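Search news
Enter keyword or town
Go

Bristwood lab pits two grippers against a bakery order

BRISTWOOD -- Margaux Delaunay has spent most of January watching robots fail to pick up a spatula, and she would like it known that they are getting better at it.

Delaunay runs the small test shop at Ritomum, which occupies the back half of a former tile showroom and sells nothing to the public. Her job this winter is to decide which of two grippers the company should buy in quantity. One is the Carré, a stiff parallel model with flat fingers and a reputation for crushing things. The other is the Clema, which has softer, rounded fingertips, costs more and has a reputation for dropping them.

"So the choice is between a flattened croissant and one on the floor," Delaunay said. "I've worked in restaurants. Both are familiar."

The comparison is built on bakery and kitchen chores, chosen after a long meeting in which factory parts were ruled too easy and eggs were ruled too sad. Each gripper gets the same list: lift a utensil by its handle, turn it over, bring it to a tray, put it down where it came from. There is a bagging portion, too, which the staff discuss in the tone other people use for dental work. Paper bags fold when pushed, and their handles have a habit of being wherever a finger wants to go.

Each chore is tried 40 times per gripper, with an operator steering the arms by hand controls from a chair. Every run is scored on a 10-point sheet that Delaunay wrote herself and has since revised more often than she cares to say. A run loses two points for touching the wrong object and four for what the sheet calls "an event."

On the spatula, the Clema leads. It finished 74 percent of its runs without an event, a figure Delaunay repeated twice and then asked to have described as preliminary. The Carré did worse on the handle, which tends to roll between flat fingers, but it was faster and has yet to need a new fingertip. The Clema has gone through several. They wear along the inside curve, and a replacement set takes long enough to arrive that the shop now orders them before they're needed.

Cameras have caused nearly as much argument as fingers. The shop records from the wrists as well as from a fixed spot with a view of the whole table, and the operators are split on which they would keep if they could only have one. The wrist view is good for judging the last inch of a grasp. It is also good for filling the monitor with paper bag. The fixed view shows everything except, on a bad day, the one thing the arm is standing in front of.

Then there is the wallpaper. The test booth is lined with flowered paper and a red medallion print that visitors have compared to a tea room and, in one case, to a migraine. Delaunay said busy patterns are the point. A gripper and camera pairing that works against a plain gray wall may lose its nerve in somebody's kitchen, and she would like to find that out before the invoice is paid. The patterns are changed now and then. The staff do not get a vote.

The budget for the final purchase has not been made public, though Delaunay allowed that the gap between the two models is $2,000 an arm, "and we have more than one arm." The finance office prefers the Carré. The operators prefer the Clema. Delaunay prefers to wait until the bagging scores are in, and expects to have a recommendation before spring, unless she revises the sheet again.

A spatula run in the booth, with the bag close at hand in the first view and the croissant tray in the second: 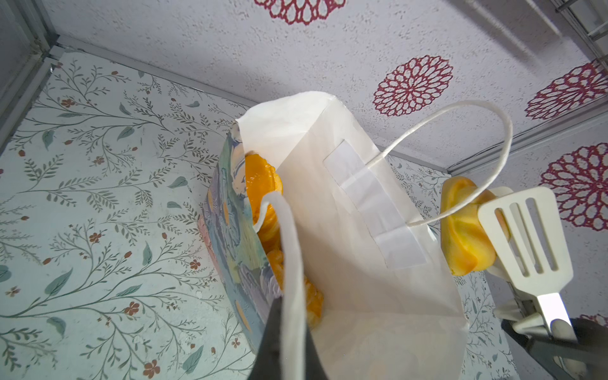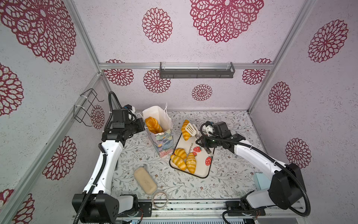 What happens next

The bagging runs start over next month with a new score sheet, after both grippers posted numbers that Delaunay declined to share. A controller comparison will follow, pitting the hand controls now in use against a foot pedal arrangement that one operator built at home and is very proud of.

Whichever gripper loses will stay on the shelf as a spare. The croissants are not for eating, a rule that has been put in writing.

Related items
Ritomum takes over former tile showroom
Bristwood bakery extends morning hours
Foot pedals, and the people who swear by them
Parking changes behind the showroom block

Contact the newsroom | Copyright Bristwood local news desk | Back to top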